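Grid Day

I wrote the rule myself, so I only had myself to blame. Rule 3 of the Wallin bench standard says the arm may not touch anything until a person has written down what "tidy" means. I added it in February, after the arm we call Pilis tidied my sandwich into a drawer.

So there I was with a blank form, trying to define tidy for a table of office stuff. Paper goes flat. Pens go in the cup. Fine! Then the form wanted a top speed, and I put 400, and the safety box lit up and asked if I was sure. I changed it to 485 out of spite, and it locked me out for 2 minutes – also my rule.
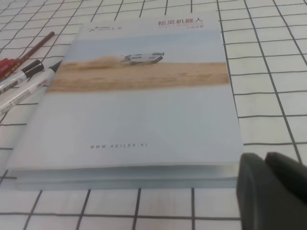

When it let me back in I went with something slower and moved on to the part everyone skips, the stop conditions. Who gets to say stop? Anyone in the room, I wrote. Does the arm get to say stop? I sat there chewing on that one for a while. The old Vudeck manual says no, a machine finishes its task or faults. But I'd watched Pilis wait over a thing it couldn't make sense of, and it had seemed like pretty good manners to me.

I wrote yes.
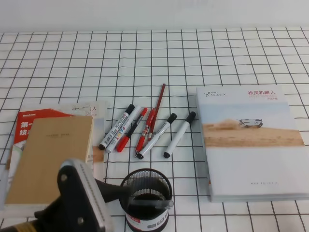

The Bornine inspector called right then, of course, and wanted me to read her the whole form over the phone. She liked the speed. She did not like "pens go in the cup." Were markers pens? I looked at the table, at the white one with PAINT down its barrel in big red letters, and said I'd have to get back to her. And what about a cup with something already in it, she asked, because ours had a clear rod or a pen or whatever it was leaning across the opening.

"Then it can stop and ask," I said.

"Ask who?"

I picked up the form and found there was no box for that, so I drew one in and signed my name in it.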